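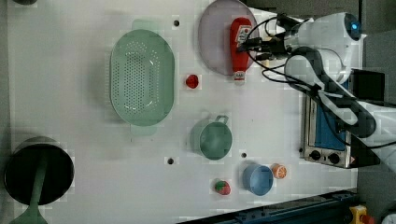
Fig. 1. Play kitchen set on the white table: plate, colander, pot, pan, oven and toy food.

Session 4: Sorting and clearing a play kitchen

The set used in this unit is kept at Grurncombe. Children sort it first by use, then by colour. The two sorts give different groups. The ketchup bottle and the strawberry are both food, and both red. The colander is for washing and draining, but by colour it goes with the greens.

Words to practise: plate, bowl, cup, pot, pan, colander, oven, lid, handle.

Clearing away: food first, into the small tub. Bowls and cups next, then plates. Pans go in last with the handles all one way. Allow 29 minutes for the whole activity, including the talk at the end.

Reading: course pack, section on pretend play, before the April placement. 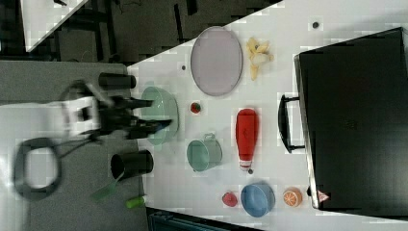
Maribeth Cabrera asked whether the food should go away first, as her group lost interest once it was gone. She now leaves the fruit until the end and has the children name each piece as it goes in the tub. Either order is acceptable in the written plan.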